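3.2 Surface finish and glare

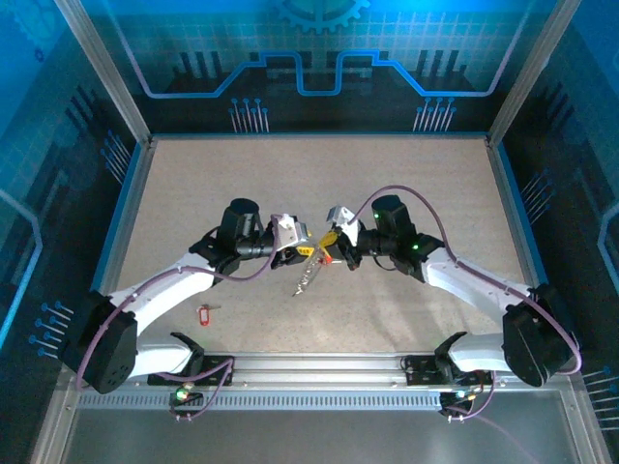 Figure 2. Speckled beige work surface with patterned enclosure walls.

Glare was rated on 10 coated panels from the Clasley plant, each read at 5 angles under a fixed lamp. Plain panels gave a sharp peak near the mirror angle – speckled panels gave a lower, wider one. A fine speckle on beige, of the kind in Figure 2, was treated as a separate class from coarse flake. Panels from Kermani were left out of the fit, as their coating thickness was not recorded.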